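How to Run a Simulated Robot Arm Demo at an Open Day (and Keep People Watching)

When Bhavana Namboodiri asked me to put together something for the June open day at Wurkthorpe, I said yes before I'd thought it through. I'd been using Tosero, our simulator, for plate handling practice for a while, but only ever with myself as the audience. Showing it to a room full of parents, students and one very determined retired machinist is a different job! So I'm writing down how I set it up, what I'd change, and the order I'd do it all in next time.

You'll need a computer that can run the simulation on a big screen, a mouse with a cord (the cordless one died on me at ten in the morning), and somebody to stand by the screen and talk while you drive. My somebody was Jayanthi Murthy, and she was much better at the talking than I am.

Step 1. Start with the whole room

Open with the wide view and leave it up for a good while. I wanted to go right to the close-ups, which are the fun part for me, but people need to see that there's a table, an arm on it, and a mat full of labware and small devices before any of the close stuff makes sense to them.
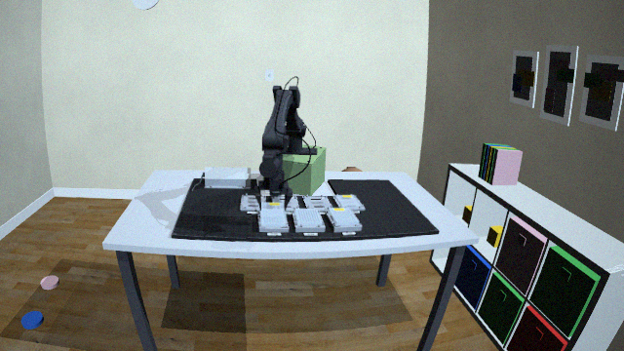 I named our arm Joseph in the menu, and I'd recommend picking a name for yours too. "Joseph is going over to that row" is so much easier to follow than "the end effector is approaching the rear positions," and the younger kids were saying hi to him by lunch. Set the arm speed to something slow as well. I had mine on 100, the default, during the morning run, and it was too quick for anyone to see where it was headed. Halve it and then see how it feels from the back of the room.

Step 2. Explain the job in two sentences

Write these down ahead of time, on a card, in big letters. Mine said: "A lab moves a lot of little trays from one spot to another. We're practicing that on a computer before we try it with real trays." That's plenty. If people want more they'll ask, and they did - all day long.

Step 3. Switch to the gripper view

Once folks have the layout in their heads, change to the camera down by the fingers. Give a little warning first, because it's a big jump from one to the other and it takes a second to work out which way is up. Jayanthi would hold up two fingers like a pincer and say "now we're looking past these," and that did it.

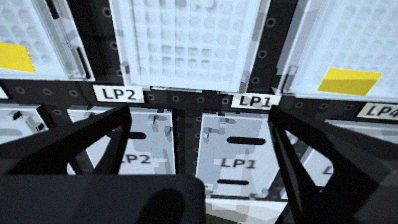
Do you need a real robot in the room for this kind of demo?
A simulation works fine by itself. You skip the safety fence and the heavy lifting, and if something gets knocked over you hit reset and carry on talking.

The position names are worth pointing out at this stage. Ours start with LP and a number, and they don't run in counting order across the view, so expect somebody to ask about it. I just say that the program goes by the name and doesn't care what order we'd read them in. The machinist liked that answer. Then he asked me nine more questions.

Step 4. Let a visitor choose the target

Okay, my favorite part! Ask someone to call out a position, then type it in where they can see you do it. Keep the list of choices short. I let the first group pick anything they wanted and we spent forever hunting through menus. For later groups I offered only the positions on screen, and it moved along nicely. Pause before the arm goes, too, so the person who picked gets a good look at their spot.

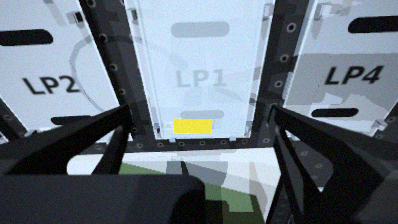 Gripper view with LP2, LP1 and LP4 across the top. LP1 has the palest lettering of the three.

If you're seating people, sit them close. The lettering on our screen was hard to make out past the third row, and I ended up reading it aloud. Derkel, who lent us the projector, had offered a bigger one and I'd turned it down to save carrying it up the stairs. Take the bigger projector.

Step 5. Go back out to the wide view for questions

Don't leave the close-up running while you talk. People keep staring at it and stop listening (I would too). Pull back out, stop the arm, and take your questions with the full table up.
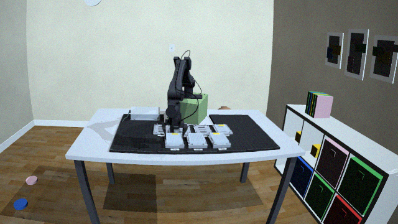 Bhavana had printed 200 handouts and we gave out 172 of them, so budget for that if your crowd is anything like ours. One side had the two sentences from my card and the other had a list of the words we kept using: gripper, deck, well plate, mat. Next time I'd add "simulation" to the list. A couple of people asked me which building the table was in.

Step 6. Save your setup before you shut down

Save the layout, the camera positions and the speed setting under a name you'll recognize later. I forgot after the morning session and had to put the cameras back by eye while a line formed at the door. It takes less than a minute in Tosero: File, then Save Scene As, then tick the box for cameras. The box is off by default, so check it twice.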